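4.2 Sorting the cutlery into the tray

Before you begin, put the tray on a flat table and leave the pieces beside it. It is easier to sort when every piece can be seen. 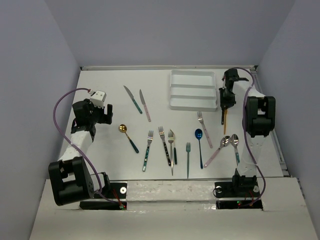
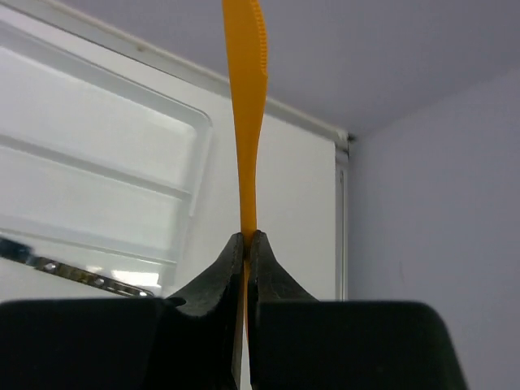
Fig. 7. Sorting the cutlery. First picture: the tray with its dividers. Second picture: an orange plastic knife, held upright.

1. Turn the Metetti tray so that the long compartments point to you. The tray must be clean and fully dry.

2. Choose one compartment for each kind of cutlery. Knives go in one, forks in the next, and so on. If your household eats mostly with spoons, please give them the widest place.

3. Take one piece at a time by the handle. Do not take a handful, the pieces will hook together and scratch.

4. Lay the piece down with the handle towards the front of the drawer. Do not drop it from above.

5. Plastic knives with a serrated edge are also sorted with the knives. Put all the serrations to the same side.

6. When a compartment is full to the height of the divider, stop. The drawer will not close over a higher pile.

Note: The tray takes up to 20 pieces of normal size. For serving spoons, order the side insert, part 1775.

Caution: Gold-coloured handles must not be cleaned with steel wool or scouring powder. Use a soft cloth and warm water only.

Caution: Keep sharp knives away from children while you are sorting.

If a divider becomes loose, press it down at both ends until it clicks. For a broken divider see section 11, or write to Birgit Schmieder at the Gallumcombe service desk.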